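Container Plants, Unit 2: Dividing and Repotting Clumping Perennials
Instructor: Hertta Huttunen, Stalton Garden School

2.1 When to divide
A clumping plant is ready for division when new shoots reach the pot wall or when roots show at the drain holes. For canna and ginger, divide in February, before growth restarts. Plants in bloom are left alone until the flowers fade.

2.2 Procedure
Water the pot the day before. Tip out the root ball and wash off enough mix to expose the rhizome. Cut between shoots with a clean knife. Each piece must keep at least 2 buds and some live root. Dust the cuts with sulfur and let them dry overnight in shade.

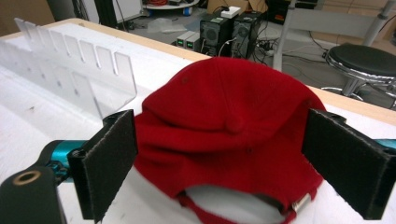
Fig. 2. Red cap with adjustable back strap.

2.3 Potting mix
The Clolero bench mix is bark, coarse perlite and coir in equal parts by volume. Moisten before use. Set the rhizome just under the surface; deep planting slows sprouting and promotes rot. Leave a gap below the rim for watering.

2.4 Aftercare
Water once at potting, then hold off until the top layer is dry. Start feed at the third new leaf. Mix a stock of 400 ml concentrate and dilute according to the label. Keep divisions out of full sun until roots hold the mix together.

Labels: write variety, parent pot number and date of division. The ginger stock plant is pot 736, Illurden house, north bench.

Reading for next session: Hämäläinen handout, section on rhizome rot.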